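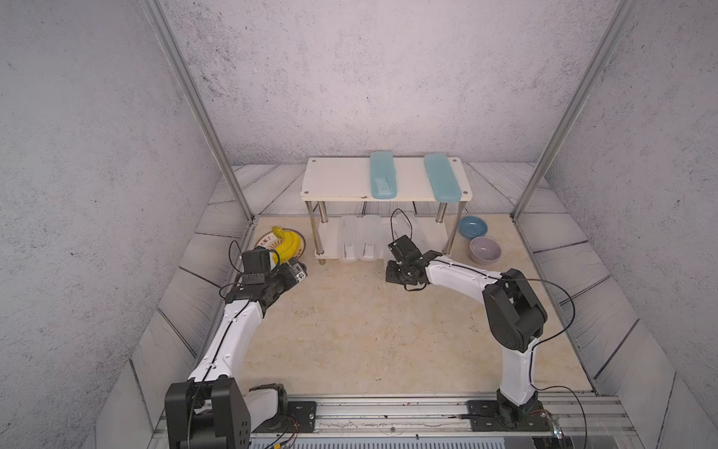 How to set up a small counter shelf

A two-tier shelf gives you a second surface in the same footprint, so the counter can hold trays, tubs and the everyday dishes without everything being stacked on everything else. Setting one up takes 40 minutes, most of it spent washing and drying.

What you need
A low shelf with a flat top board and an open lower section
Two shallow trays
Three lidded or open plastic containers that fit under the board
Blank labels and a marker
A plate for fruit
Two bowls

Before you start
Measure from the counter to the underside of the board. Containers should clear it by at least a finger's width, or you will scrape the rims every time you pull one out. Take everything off the counter, wipe it down and let it dry.

Step 1. Place the shelf
Put it at the back, near the middle, with open counter on both sides. Press on each corner of the board. If it rocks, put a felt pad under the short leg.

Step 2. Fill the bottom
Line the containers up side by side under the board. Dry goods go here: rice, oats, lentils. Heavy things stay low.

Step 3. Put the trays on top
Turn the trays lengthwise, front to back, so a short end faces you. They slide forward like drawers this way and leave board showing between them. Tea bags and sugar packets do well in one, clips and rubber bands in the other.

Step 4. Label the fronts
Stick labels on the end you see when standing at the counter - lids get swapped. Write the contents only. Dates can go on the back.

Step 5. Use the sides
Fruit goes on a plate to the left of the shelf. Bananas bruise less on a flat plate than under other fruit in a deep bowl. Bowls go to the right, where they can be picked up without reaching over anything.

Keeping it that way
Once a month, pull the containers out and wipe underneath. If a tray has filled up with things that belong elsewhere, empty it completely and start over.

Written by Ardalan Tehrani for Skillemance. Updated July 2026.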